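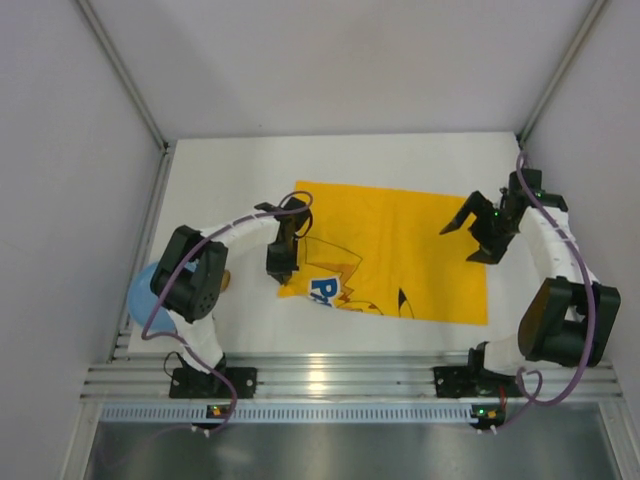 Reading time: 3 min

The two-arm cell at Hodbridge folds cloths. It has done this on most working days since spring, and I am the one who looks after it, so these are my notes on what that involves. I wrote a shorter version in December for the people who share the bench rota, and this one replaces it.

The job I do most often is the cables. Each arm has a thin purple cable that spirals up the links to the gripper, and the slack has to be right. Too little and it pulls tight when the arm reaches for the back wall. Too much and the loop behind the gripper catches on the motor housing on the way round. I set it by moving the arm by hand, power off, to the far back corner, then to the near corner on its own side, then straight across. If the loop stays clear at all three I leave it alone. I used to tape the cable down at the first joint and have stopped, as the tape creeps and leaves glue on the white covers.

The bases are held to the aluminium rail at the front. They work loose slowly. You won't see it, but the cell starts to miss a cloth corner by a few millimetres and people begin changing settings in the software to make up for it. Check the bolts first. I go over them every 200 folds, and I put a pencil mark on the rail beside each base so a shift shows up. If a base has moved, put it back on the mark, tighten it and run the zero routine again before you touch anything else.

The zero routine takes 13 minutes for both arms. Clear the board before you start it. I do the left arm, then the right, with the other one parked well back. Doing both together is allowed by the software and saves a bit of time, but last summer the grippers touched in the middle and I lost an afternoon to a bent finger. The spare came from Reller and was fine, though the screws in the bag were the wrong length. Keep the old screws.

Each arm has its own small circuit board on the slotted strip at the front. With the power on there should be a green light on both. If one is out, push the white connectors home before doing anything cleverer. Of the faults in my notebook, 9 came down to a connector that had backed out a little, usually after someone had leaned over the strip to lay a cloth. Lay cloths from the side if your arms are long enough.

Cloth matters more than I expected. Plain white is the worst, because the board under it is also white and the edges get lost. The yellow one with the cartoon print on it is the easiest we have, and I use it for checking the cell after any repair. I lay it flat with the long side running across the board and let both grippers come to it. A crease doesn't hurt as long as it is faint. If the cell can't fold that one, there is no point trying the others.

The fingers get a wipe with a dry cloth at the end of each session. Fluff builds up at the tips and the grip gets weaker without any warning on the screen. We change the pads at 2,000 folds. The Kocabaş pads last longer than the ones that came with the grippers but are thicker, so the closing gap has to be reset when you swap them. The figure is written inside the cupboard door.

Still to do: a proper guide for the right-hand cable where it curves round the motor joint, and a new log sheet, as the present one has no column for which arm was at fault. I'll add both to this page when they are done.

Last updated: December

Recent posts
Resetting the gripper gap after a pad change
Moving the Hodbridge cell to the other wall
Diltadico cable clips, six months on
What I keep in the spares drawer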